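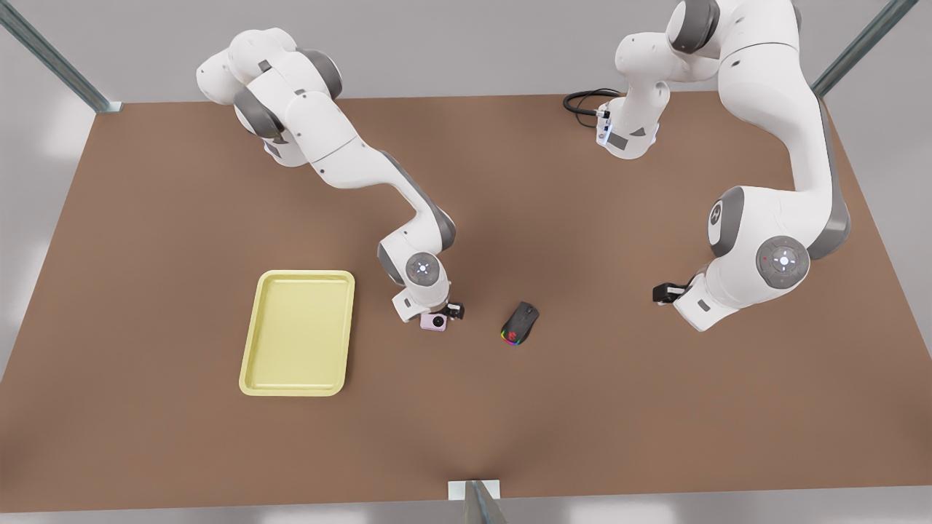 Two robot arms over a brown tabletop (computer render).

Hello hello, and welcome to the post-holiday slump! 26 December 2020, I am full of leftover ham, and last night I finally watched The Lamplighter of Skovovov, which has been on my list since August. You all kept telling me to wait for a dark night and a long evening. Well, I had both.

Quick setup if you haven't seen it. A night watchman gets sent to a shut-down ferry town to keep the lamps lit along the harbor until spring. He has 3 rules taped inside his door, and of course he breaks the first one before we've even learned his name. There's something out on the ice, and it only moves between lamps. That's pretty much the whole plot and I loved it.

What I liked most is how long it takes to show you anything. For the first hour you get footprints, a dog that won't go down one particular street, and that awful creaking on the soundtrack (I turned it down twice, I'm not proud). There's one bit in the boathouse where he counts the lamps out loud through the window and comes up one short, so he counts them again, and I had my blanket up to my nose the entire time. No music at all! Just him counting and breathing.

The middle drags, I'll give the haters that. We spend ages on a subplot about the old Bistmont cannery and who burned it down, and then it gets dropped. I kept waiting for it to matter. Also there are two dream sequences and it needed zero. If I see one more person sit bolt upright in bed, gasping, I'm going to throw my popcorn bowl.

But that ending! No spoilers — okay, a tiny one, skip to the next paragraph if you care. When he walks out past the last lamp and the camera just stays put behind him, I really thought it would cut to a big monster reveal. It doesn't. You hear the thing and that's it. My sister-in-law hated this and we argued about it over breakfast.

I watched the Sevetti disc, by the way, and the picture looks great, lots of deep blacks and none of that muddy gray you get on the streaming version. The extras are thin. You get a trailer and a short piece about building the harbor set, which I wanted a lot more of. The commentary is mostly two guys remembering how cold they were.

So where does it land? Better than the first Boateng Street movie, not as good as the second, and miles ahead of the third, which we do not discuss in this house. If you like slow, snowy horror with hardly any blood, go find it. If you need a body every ten minutes, you'll be asleep by the cannery.

Next up is either the sequel (different director, I'm nervous) or that killer snow globe thing a bunch of you keep asking for. Vote in the comments and I'll watch whichever one wins, even if it's the snow globe.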